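Clistero open day: demo cell safety checklist
Site: Wallden hall, bay 4
Walk-through Wednesday morning, before doors open

Item 1. Meters on the table
Check leads for bare wire. Leads stay wrapped where possible. Meters switched off before the arms are powered.
Comment: Display on the DT9205A is blank. OK. Tape on the red meter hides most of its face. Replace before the next event.
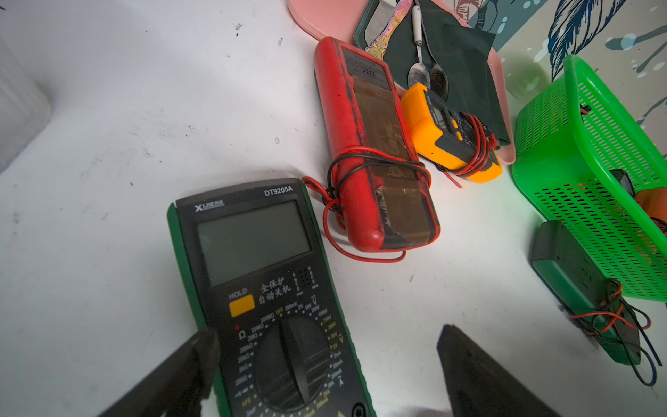

Item 2. Arms and reach
Visitors stay 30 inches back from the front rail. One operator at the stop button for the whole demonstration. Speed limit set in the Trurketlow software and locked.
Comment: Floor tape was short on the left side. Redone. Cables run along both arms, so look them over again at lunch.
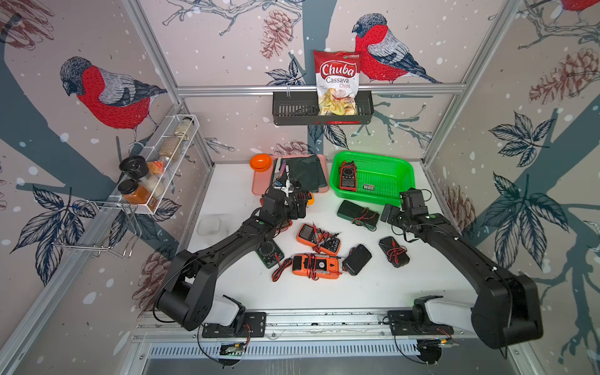 HOUSEKEEPING

Item 3. Loose items
The task is sorting meters into the green basket. Tray and utensils stay at the back. Nothing gets handed to a visitor while the arms are on.
Comment: Knife on the tray noted. Move it to the drawer before the school group at 1:00.

Item 4. Crowd
Hall limit is 100. Aisle to the side exit kept clear.
Comment: Stroller parking moved to room 416. 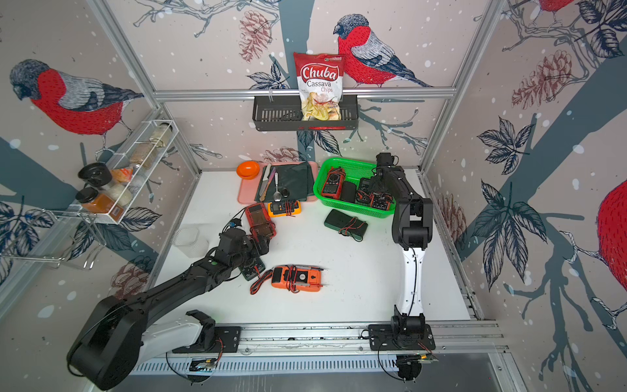
Jenkins asked for the stop button to be tested between groups as well as at opening. Added to item 2.

Status: open until the knife is moved.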